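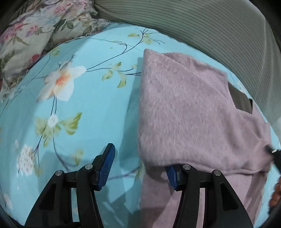 Left-hand tool over the pink piece, fingers open. Blue pads as fitted.

11/4/23 – bedding set, hand-held pair, pad slip and the width fault

Good day for finding things, bad day for keeping data! We had 67 folds recorded before lunch and I was all set to brag about it, and then Seon-mi ran the replay check and the finger width on the left tool was wrong in nearly every one of them. Wrong by a lot. The log had the fingers stuck at half open while the video showed them going all the way out and all the way in again.

What we know so far:

The width reading is fine when the tool starts up. It follows the fingers nicely for the first few grasps, then freezes at whatever it last read. No error, no beep, the light stays green. That is the bit I don't like. If it had just died we would have stopped after one fold and lost five minutes.

Seon-mi's first guess was the cable and she was very nearly right. Wiggling it at the handle end does nothing. Wiggling it where it goes into the little Ostik board brings the reading back every time, and letting go loses it again within a minute or so. We opened it up and found the clip had never clicked home. My fault, I put that board back in March and was in a hurry. Pushed it in, heard the click (lovely sound), opened and closed the fingers 185 times while drinking tea, and the width followed all the way through.

Second fault, and the more interesting one. On the fuzzy pink fabric the left pad slips at the start of the lift. It doesn't do it on the blue sheet. Baptiste thought the pad was worn, so we swapped left and right pads, and the slip stayed on the left. So it's the finger! Put a straight edge across both and the left one is sitting slightly twisted at the linkage, enough that the pad meets the cloth on one corner. Thin cotton doesn't seem to care. Thick pile does.

Loosened the screws on that side, squared it up against the Kneževič block, tightened again. 31 lifts on the pink since then and one slip, and I think that one was me pulling sideways.

One for safety: Baptiste got the skin of his thumb nipped between the link arms while I was squaring the finger. Only a red mark, but the trigger was still live and I had my hand on it. From now on the trigger plug comes out before anybody touches the linkage. I've written it on tape on the Ikach case too.

To do
– Bin the morning's folds from the left tool. Right tool files are good, keep them.
– Ask Elberg for 10 spare clips, the kind with the taller tab.
– Make the recorder shout if the width hasn't changed for a whole fold. Seon-mi has this half written already and it looks great.
– Check the right finger pair for twist as well.
– Redo the pink folds tomorrow, same bed, same sheet.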